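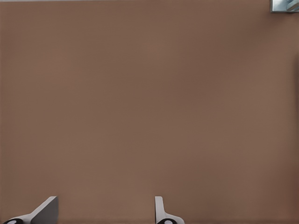
Novel printed in two versions: which text do I cite?

I'm writing an article on Brarnivero, a novel that came out in two versions, and I need to settle on a copy text before I go further. The first edition (Drarklow) has 67 short numbered sections. The paperback, issued in June of the following year by Wyss, has the same sections, but the last two are in reverse order and the narrator's letter to her brother is shorter by a page or so. The copyright page of the paperback says "first paperback edition" and nothing about revision.

I first assumed the paperback was a printing error. Then I found that the sentence leading into the final section had been rewritten to fit the new order, so somebody did it on purpose. I don't know if that was the author or an editor at the second house.

My questions:

1. Which version should be treated as the text of the novel for citation?
2. Is there a normal way to flag the difference without a footnote on every quotation?

The article is mostly about the ending, so I can't avoid the problem.

Asked by Gemma Wainwright, 09/12/2024
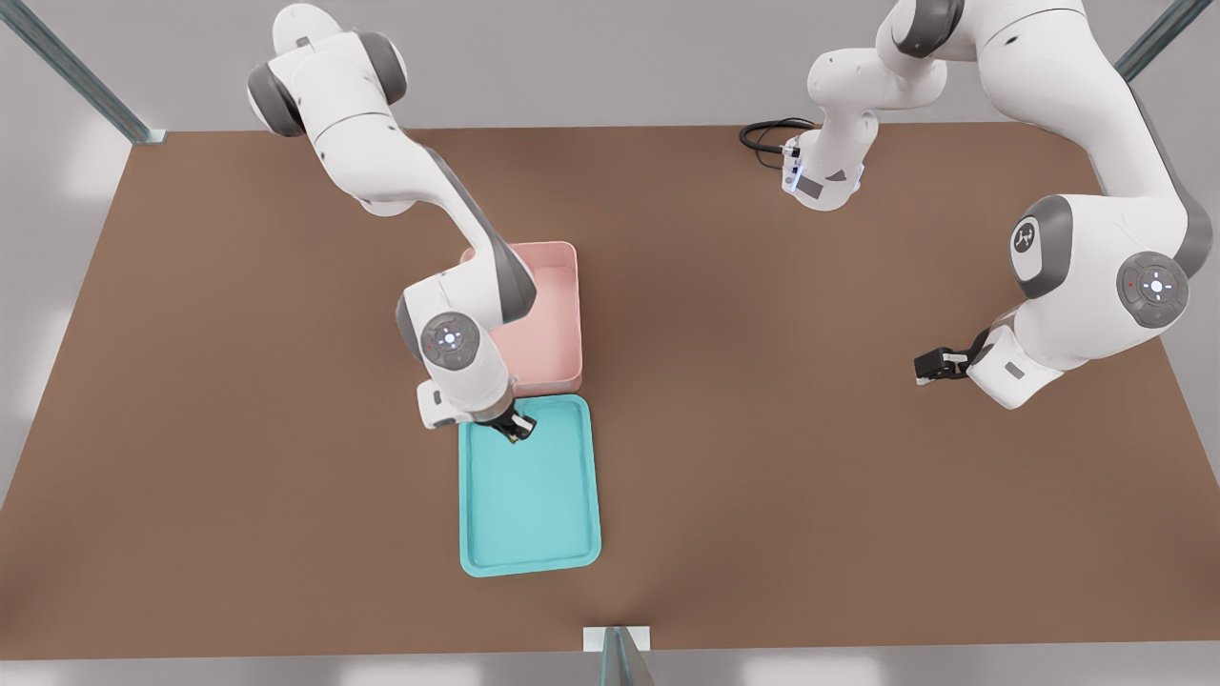 Answer 1 (accepted)

There is no rule that the first edition wins or that the latest one does. You choose the version that suits your argument, state the choice once, and keep to it.

The usual positions are these. If you are writing about how the book was received, cite the first edition, as that is what the early reviewers read. If you are writing about the author's final intention, cite the last version the author is known to have approved. The trouble in your case is the word "known." A rewritten linking sentence shows that the change was deliberate. It does not show who made it. An editor can write a linking sentence as well as an author can, and a paperback house acquiring a title from another publisher will sometimes ask for cuts.

Evidence that would settle authorship of the change, in descending order of value:

- Marked proofs or a corrected copy of the first edition, if the author's papers are held anywhere.
- Correspondence between the author and the paperback editor.
- Later printings and translations. If every later text follows the paperback order, the author at least had the chance to object and apparently did not.
- Interviews from the period of the paperback release.
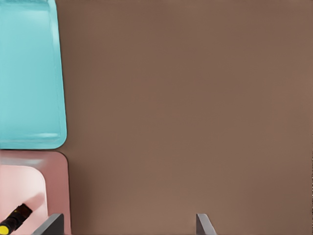

Translations deserve more attention than they normally get. A translator often works from a typescript supplied by the agent, and that typescript may match neither printed version. Check the order of the last two sections first, then the length of the letter. If a translation has the long letter with the new order, you are looking at changes made in separate stages, and the paperback is no longer a single revision.

For the practical question, put one textual note at the start. Something like: "Quotations are from the first edition (Drarklow). The Wyss paperback reverses the final two sections and shortens the letter; variants are noted where they affect the argument." After that, cite by section number plus page. For the last two sections, give the edition as well, because the same section number may point to different text.

If the argument is about the ending, I would quote both versions of the linking sentence in full and in the body of the article. Do not bury that in a note.

Answer 2

Go with the paperback, it's the one people can still buy. Most readers won't have the hardcover. I had the same thing with Trikanero, where the prologue was dropped after the first 2000 copies, and my supervisor told me to use whatever the library had.

Comment on Answer 2: Availability is a fair reason for a class handout. For an article that depends on the order of the final sections it isn't enough. Also, a prologue dropped between printings by the same publisher is a different case from a revision under a new imprint.

Answer 3

Adding to the first answer on one point. Before you describe these as two versions, compare more than one copy of each. Publishers do correct between printings without saying so on the copyright page. Look at the number line, and record the lowest number present for every copy you examine. If the change already appears in a late hardcover printing, the paperback house simply reset what it was given and the question about its editor goes away.

For the comparison itself, reading side by side misses small changes in punctuation. Have one person read aloud, with punctuation, while another follows in the second copy. The final sections and the letter should be done this way at minimum. 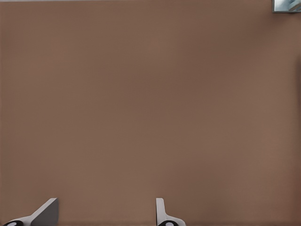 Related questions

- Citing a short story that later became a chapter of a novel
- Does a new foreword make it a new edition?
- Number lines: what does it mean when the 1 is missing?
- Page references when the e-book has no page numbers
- How to cite an uncorrected proof, and whether to
- Novel or linked stories: who decides what goes on the cover?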